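The Skerkent Tall Two-Door Cabinet

Off-white with dark grey edging

Price: $400 flat-packed, pick up from our Gurnholm shed or ask about a courier

G'day, and thanks for stopping by the page for my favourite thing we sell. I know I'm not meant to have favourites. But I've had a Skerkent in my own laundry for a good few years now, and it has swallowed the ironing board, the vacuum, three winter doonas and a box of Christmas lights I keep meaning to untangle, so I reckon it's earned a bit of gushing!

It's a plain tall cupboard with two doors, and that's pretty much the appeal. The doors and sides are a soft off-white (a touch warmer than the bright white you get on most fridges, so hold a paint chip up to it if you're fussy about matching) and there's a thin dark grey edge running along the outer frame. That bit of grey does a lot of work. It hides the scuffs where the mop bucket always hits, and it stops the whole thing from disappearing into a pale wall.

Sizes, for those of you standing there with a tape measure: 1185 mm wide and 600 mm deep. Do measure your doorway as well as your wall, even though it comes flat. I've had a customer put one together beautifully in the garage and then ring me to ask how to get it down the hall. (The answer was to take it apart again, sorry.)

Inside you get one full-height side for long things and one side with shelves. The shelves move up and down on pegs. Ours sit closer together at the bottom for shoes and further apart up top for bedding, and I change my mind every winter. If you want more shelves than the standard set, add them to your order in the notes box and I'll come back to you with a price.

Now, handles. The cabinet comes ready for black ones and we stock a couple of styles. The wide flat bar is easy to grab with an elbow when your arms are full of towels. The narrow bar stands off the door on little mounts and looks a bit neater, I think, and you can hang a coat hanger off it for five minutes without anyone complaining. You're welcome to have one of each — plenty of people laugh when I say that, then go and do it.

Putting it together is an afternoon job with two people, or a long evening with one person and a lot of muttering. Build the carcass lying on its back on an old blanket, stand it up, and leave the doors until last. Please fix it to the wall with the bracket in the hardware bag. It's a tall piece of furniture and kids climb things. If your floor's out of level you'll see it straight away in the gap between the doors, so pack the low corner first and only fiddle with the hinges after that.

Stickers! The door faces are smooth and they do get decorated, especially in kids' rooms and share houses. Checkerboard hearts, round decals, bits and pieces in grey, go for your life. 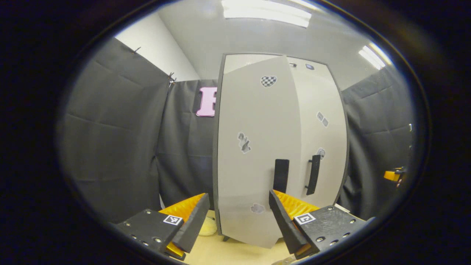
Can I use the cabinet in a garage?

A dry, lined garage is fine, but keep it off bare concrete with a strip of rubber matting and don't put it anywhere that gets rained on through the roller door.

For cleaning, a damp cloth and a drop of dishwashing liquid is all I've ever used. Steer clear of the scratchy side of the sponge, it leaves dull patches. Sticker glue comes off with a bit of eucalyptus oil on a rag, then a wipe down with warm water.

Spare hinges, pegs and handles are kept in the shed, and I can usually post small parts the next morning. Bigger orders go out with the Dolbridge run. Quote part number 2589 if it's the wall bracket you're after, and tell me whether your wall is brick or plasterboard so I can pop the right screws in the bag.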